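3 de junio de 2023

¡Por fin han publicado las actas! Llevaba desde agosto mirando la web de la Universidad de Zemard casi cada noche (sí, tengo vida, más o menos) y esta mañana estaban ahí: 744 páginas de sesiones del claustro, con sus anexos, sus votaciones y hasta las enmiendas que no salieron adelante.

Para quien llegue de nuevas: la universidad quería cerrar la biblioteca de la calle Dirus y pasar los fondos al edificio Zirport, en la otra punta del campus. Los estudiantes juntaron más de 1.000 firmas, el claustro pidió explicaciones y el rectorado acabó retirando el plan. Lo que no sabíamos era cómo se había votado, y eso es lo que me tiene pegada a la pantalla desde el desayuno.

Sesenta y un votos a favor de mantenerla. ¡61! Yo me esperaba un empate o algo muy justito, y solo hubo 7 en contra. Lo mejor es el debate previo: hay una intervención larguísima sobre el horario de noche en época de exámenes que me ha emocionado de verdad, porque yo fui una de esas que salían de allí a las tantas con los apuntes debajo del brazo.

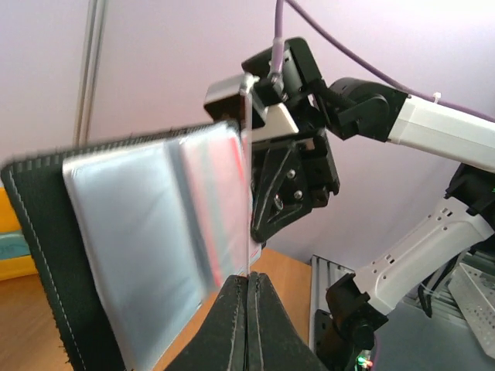

*Carpeta verde oscuro con fundas transparentes.*

También me ha encantado descubrir el anexo del fondo Iwasaki, la colección de mapas que casi acaba en un almacén. Viene el inventario entero, y ahora se podrá consultar en sala pidiendo cita. Ya he mandado mi solicitud, claro.

Me quedan cosas por entender. El informe de costes aparece citado cuatro veces y no lo encuentro en ningún anexo, así que el lunes escribo a la secretaría general para pedirlo. Si alguien lo tiene o sabe en qué sesión se presentó, que me lo deje en los comentarios, ¡por favor!

Y si estudiáis allí, leed al menos la segunda sesión. Son unas cuantas páginas y se pasan volando.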